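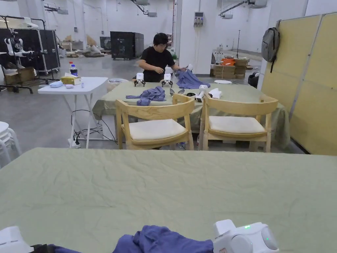
Brücke über die Vilturden bleibt länger halbseitig gesperrt

14. Februar 2018

Wer von Zedport aus ans andere Ufer will, steht derzeit an der Ampel. Eigentlich sollte die Fahrbahn der alten Straßenbrücke über die Vilturden schon wieder auf beiden Spuren frei sein. Daraus wird vorerst nichts. Branislav Hubáček leitet die Bauarbeiten für die Firma Lindqvist und hat sich in seinem Container am Südufer Zeit für unsere Fragen genommen.

»Wir haben den Belag abgefräst und darunter eine Abdichtung gefunden, die auf 20 Metern keinen Verbund mehr hatte«, sagt er. In den Bestandsplänen sei an dieser Stelle eine Erneuerung eingetragen, ausgeführt worden sei sie offenbar nie. Nun muss der Beton darunter bis auf die erste Bewehrungslage abgetragen werden, und zwar mit Wasserstrahl, um den Stahl nicht zu beschädigen.

Hubáček rechnet mit vier zusätzlichen Wochen. Im März soll die neue Abdichtung aufgebracht werden, dafür braucht die Kolonne trockenes Wetter und mindestens acht Grad am Bauteil. »Wenn es friert, warten wir. Ein Zelt über die halbe Brücke zu stellen, haben wir geprüft, der Wind am Fluss lässt das nicht zu.«
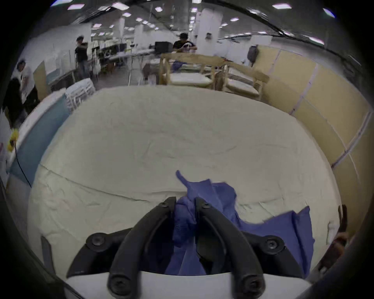
Ampel bleibt, Takt wird geändert

Für den Verkehr ist bei der Stadt Tormod Eklund zuständig. Er kennt die Beschwerden. In der Morgenspitze fahren etwa 700 Fahrzeuge pro Stunde über die Brücke, und die Schlange reicht an manchen Tagen bis zum Kreisel zurück. »Die Räumzeit zwischen den Grünphasen ist lang, das lässt sich bei dieser Strecke nicht kürzen«, sagt Eklund. Geändert werde aber die Verteilung: Morgens bekommt die Richtung stadteinwärts mehr Grün, am Nachmittag die Gegenrichtung.

Eine Umleitung für Lastwagen lehnt er ab. Die einzige Strecke dafür führe an der Grundschule vorbei, und die Straße sei für das Gewicht nicht ausgelegt. Linienbusse melden sich künftig per Funk an der Ampel an. Die Technik dafür ist bestellt, einen Einbautermin konnte Eklund noch nicht nennen.
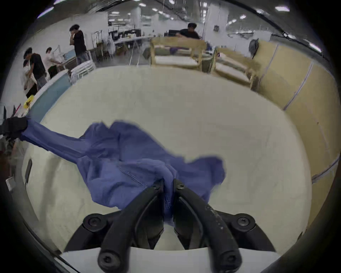
Blaues Kleidungsstück auf heller Unterlage, davor ein schwarzer Greifer.

Radfahrer und Fußgänger kommen weiterhin auf der Westseite hinüber. Dort ist der Weg wegen des Bauzauns schmaler geworden — Eklund bittet darum, das Rad zu schieben. Ein Schild weist darauf hin, gehalten werde sich daran wenig, räumt er ein.

Bleibt die Frage nach den Kosten. Hubáček beziffert den Nachtrag seiner Firma auf 400.000 Euro, die Stadt prüft die Summe noch. »Der größte Posten ist der Wasserstrahl«, sagt er. 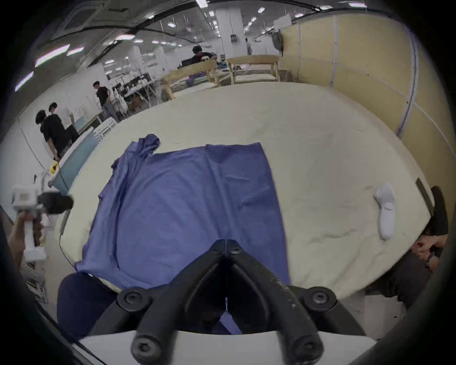
Hinzu kämen die längere Miete für die Ampelanlage und die Entsorgung des abgetragenen Betons. Eklund will sich zu der Forderung erst äußern, wenn die Prüfung abgeschlossen ist. Dass der Nachtrag dem Grunde nach berechtigt sei, bestreite bei der Stadt aber niemand.

Nachts wird auf der Brücke weiterhin nicht gearbeitet. Der Wasserstrahl sei dafür zu laut, sagt Hubáček, die nächsten Wohnhäuser stünden direkt an der Rampe.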